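Notes on the Setero basins set. Started by Mamta Singhal, tidied up by Akash Bansal, last touched 28 June 2021. Still patchy in places, sorry.

# setero-basins

Washing small cloths by hand in bathroom basins, plus wiping down after. Ordinary bathrooms, ordinary soap. Clips and a sheet of notes per clip.

## What's in it

- 1075 clips, most of them short
- 29 bathrooms, mainly flats in Dumdale, a few in Vondach
- notes sheet (`notes.csv`), one row per clip
- `cloths/` has a page per cloth: size, pattern, edge, how badly it creases

Not in it: kitchens, laundry rooms, anything with a machine wash. Kitchens are in the Sengar set, ask Yogesh Malhotra.

## Cloths

Handkerchiefs, face flannels, small napkins, tray cloths. Patterned ones are wanted, they show up well against a pale bowl. Plain white on white basin is a pain to label. Fancy edges get their own tag (`edge_scalloped`, `edge_fringe`, `edge_plain`). If the edge can't be made out, leave blank, dont guess.

Anything bigger than a hand towel goes in `oversize/` and isn't counted in the main total.

## Basins

Tagged by shape, not by make:

- `rect` – straight sides, flat-ish bottom
- `round`
- `oval`
- `odd` – corner basins, the trough one in Vondach

Taps are `single_lever`, `two_tap` or `other`. Overflow yes/no. Plug type was added in May so older rows have a gap there.

## Clutter

Leave it as it was found. Soap bottles, cups, toothbrushes, cards, empties, all fine. Only move things that would fall in. Paweena Phromma's rule: if you moved it, write it in `moved`. A tidy counter is a less useful counter for us.

Anything with a name, adress or phone number on it gets turned round first. Medicines go in the cupboard.

## Washing steps

1. cloth in basin
2. water on, low
3. one pump of soap
4. rub, fold, rub
5. rinse till clear
6. squeeze (no wringing for lace or thin cotton)
7. hang or lay flat
8. wipe counter

Steps can be missing. About 180 clips are only 1 and 6. Steps column says which.

## Single-lever, rectangular

Biggest group by far. Soap is nearly always stood next to the tap.

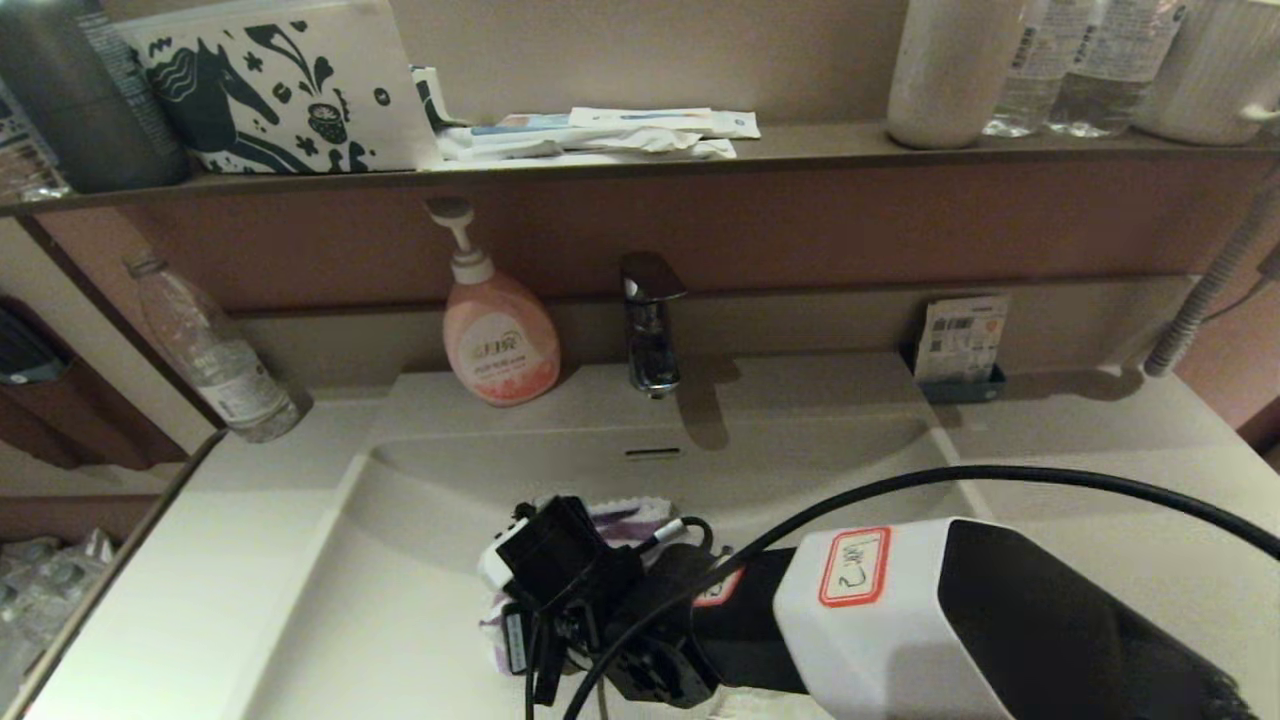

**Can I use bar soap instead of liquid?**
Bar soap is fine, put `bar` in the soap column and rinse a bit longer.

## Known problems

- light varies a lot, some bathrooms are very yellow. Not corrected.
- `soap_colour` and `bottle_colour` got mixed up in the first batch. Manju Saxena is going through them
- 2 bathrooms have the same id (Dumdale, both upstairs). Use the folder name until fixed
- some cloths shrank, so the sizes in `cloths/` are from before first wash

## Using it

Fine for research and teaching. Don't try to work out whose bathroom it is. Say where you got it if you publish.

Corrections to Akash or Mamta, with the clip number please.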